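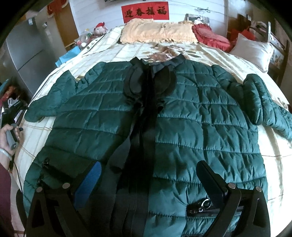

What's the best way to fold a puffy jacket so it fits in a drawer? Lay it face up on the bed, zip it, fold the sleeves in over the front, then roll it slowly from the hem toward the collar and let the air out as you go.

That question came in more than any other after the last newsletter, so coats get the top spot this time. I've been at it all week myself (the closet by my front door holds four coats comfortably and I had, um, more than that), and I have opinions!

First, please empty the pockets. I know, I know. But a zippered pocket is exactly where a house key goes to spend the winter, and you don't want to roll a coat up tight around a lump of keys or a lip balm with a loose cap. I found a Kasanby bus pass in mine with 17 rides left on it, which felt like winning a small prize.

Then do up the zipper. Go slow, and run a finger down the inside ahead of the pull, especially if the lining is thin and slippery. Dark lining loves to creep into the teeth, and a quilted coat with a gathered lining is the worst for it. If it does catch, back the pull down a little and ease the cloth out sideways. Don't yank. I yanked my old gray one two winters ago and the repair stall in Treloar charged me more than I'd paid for the coat.

Now the sleeves. I used to fold them behind the back like a store does with shirts, and it never worked, they just sprang out again. Folding them across the front is much better. Lay one down flat, press along it with your forearm from the shoulder to the cuff, then lay the other on top and press that one too. You'll hear the air going out. If your coat is stitched in zigzags or narrow channels it'll take a bit longer than one with big fat squares, at least mine do, so give it a minute.

Roll from the bottom. Kneel on the bed if you have to (I do, and the bedspread suffers for it). When you get to the collar, tuck it around the roll or tie the whole thing loosely with a soft belt or a strip of old pillowcase. I don't like rubber bands on anything shiny, they leave a line.

A few of you asked about those vacuum bags. I tried the Kokach ones last spring and they do save a lot of room, but my coat came out looking like a raisin and took days to plump up again. Fine for a spare blanket. For down or anything puffy I'd only use them for a trip. If you're putting a coat away for months and you have the hanger space, hang it, and skip the rolling altogether.

And what if it already came out of storage flat and sad? Shake it hard by the shoulders, turn it over, shake it by the hem, and leave it spread out on a bed overnight with the sleeves out wide. If it's still lumpy, check the care tag, and if the tag allows a dryer, give it a short spin on the lowest heat with a couple of clean tennis balls. It makes an unbelievable racket. Warn the household.

Last thing, the Zustdale coat swap is back in November, same hall, same long tables. Last year we had 114 coats come through the door and the kids' sizes were gone before I'd finished my coffee, so if you've got small ones in good shape, please bring them along. Rolled is great, it makes the tables so much easier to set up! Just leave the tie loose so people can open it out and try it on. Zippers should run all the way up, and a missing button is fine if you pin a spare to the inside.

Next time I'm doing scarves and hats. Send me your basket situations.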